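Paper and Tape on a Work Table: How to Lay Out a Grid, and Whether You Should

I didn't want to like this. A taped grid on a work table has always looked to me like something people do so they can put off the work. You spend an afternoon on your knees with a tape roll and at the end of it you have a table with lines on it. Raquel Peixoto talked me into trying it in September, and I've kept it up long enough to have opinions, most of them about tape.

What you need

Brown kraft paper on a roll, wider than you think. Blue painter's tape. A long straightedge or a piece of string. Scissors, a pencil, a dry cloth. That's the list. Tutorials that tell you to buy a special mat and a marking gauge are selling mats and gauges.

I paid 9 dollars for the Pritel tape and can't say it does anything the other blue tape doesn't. The paper was a 700-foot roll from Erkwood, which is far too much paper unless you share it. Sofia Cunha took half.

Papering the table

1. Wipe the table and let it dry. Crumbs under paper never go away, they just become bumps.

2. Roll the paper out lengthwise with the curl facing down. Leave it overnight if you can. I have read that ironing kraft paper on low takes the curl out. I tried it on a scrap and got a warm piece of curled paper.

3. Pull it flat from the middle toward the ends and tape the ends underneath the table. Don't tape it tight. Paper moves with the weather and if you stretch it like a drum in the morning you'll have ripples by dinner.

4. If you need two widths, overlap them by a couple of inches. You will see the seam. Every method I've been shown for hiding the seam makes it more visible.

Creases will happen too. Rub them with the side of your hand and move on.

Laying the lines

5. Put in the long center line first. Mark both ends in pencil, stretch a string between the marks, and lay the tape along the string. Asif Usmani does his by eye and claims they're straight. I've seen them.

6. Stick down one end, pull out a couple of feet, hold it just off the paper, and lower it. Short stretches. If you pull a whole table's worth in one go it comes down in a bow, and pulling it back up takes the face of the paper with it.

7. Work outward from the center with the other long lines, then do the crosswise ones. Where lines cross, run one right over the other. Cutting little squares out of the crossings is a waste of an evening.

8. Press everything with the cloth, crossings last.

How even do the cells have to be? For most jobs, not very. If you only want to say "the charger lives in this one," a rough rectangle is as good as a measured one. If you plan to measure anything by the tape, don't. Use a ruler. Painter's tape is not a ruler, whatever the Humton handout says about "accuracy at a glance."

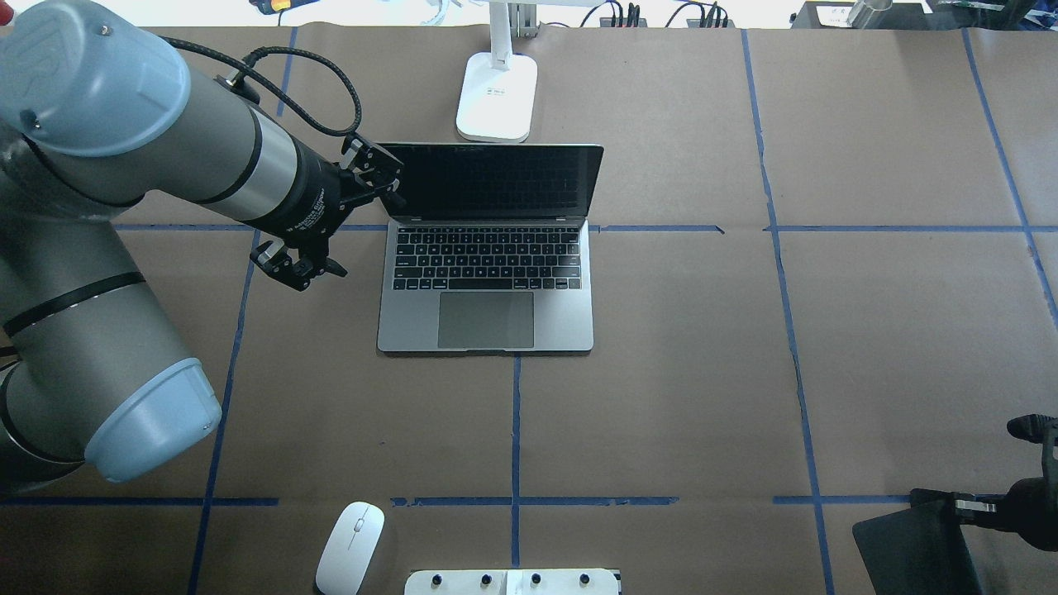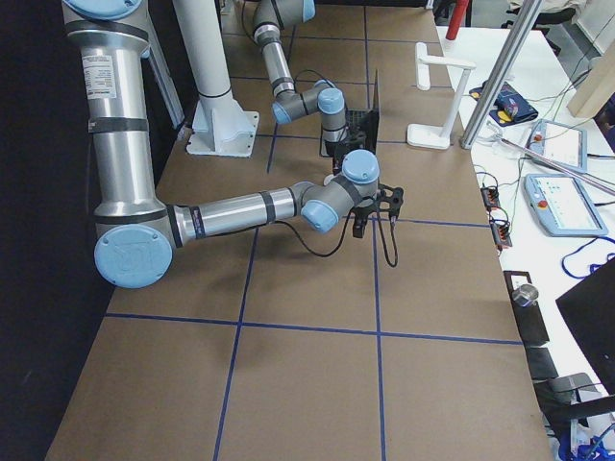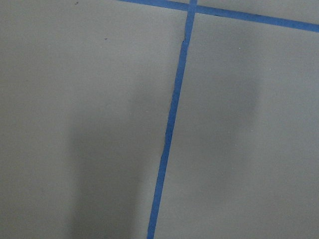
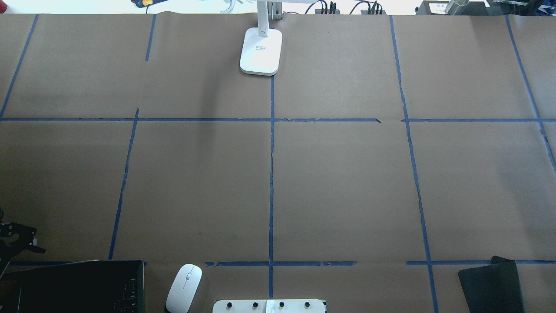

The blue tape grid. Look at the crossing near the top in the third picture and the torn stretches in the last.

Setting things on it

The laptop goes near the back, lid open. You'd expect me to say it should sit neatly inside one cell, and I did try that for a while. A laptop doesn't care. In the first picture it's sitting right over a crosswise line and the only thing lost is the pleasure of seeing it lined up. If you need it in the same spot every time, put a small pencil tick at each front corner. That works better than any amount of grid.

The lamp stands at the back by the center line. I like a white one with a flat base, and I like it beside the tape instead of on top of it, so the line can be replaced without moving the lamp. Turn the light on when you lay the tape, by the way. Wrinkles show up under a low lamp that you'd miss at noon.

Keep cables off the paper where you can. They drag at tape edges.

Fixing it later (you will be fixing it later)

Tape gets scuffed. The edges fray, a piece comes away, and you end up with a gap or a short ragged bit sitting by itself. There are 2 ways to deal with this. You can peel the whole line and start again, slowly, at a flat angle, with a fair chance of lifting paper. Or you can lay a new piece over the gap and accept a small step where old and new don't quite meet. Leonie Frei is firmly for the first way. I'm for the second, and for leaving small gaps alone. The eye follows a broken line perfectly well.

When more of a line is patch than line, change the paper too. It'll be marked by then anyway.

Is it worth it?

For sorting small things, or for two people who need to agree on where something goes, yes, grudgingly. "Second row, near the window" beats pointing. For a desk where one person types, I don't see it. I went back through 598 comments on the old Tavares thread about table grids and plenty of people were delighted with theirs. Very few mentioned what they used it for.

If you're not sure, tape one long line and one crosswise line and live with that for a while. You can always add more. Taking it up is the part that hurts the paper.

Contact | Copyright Sofia Dimitriou, all rights reserved | Back to top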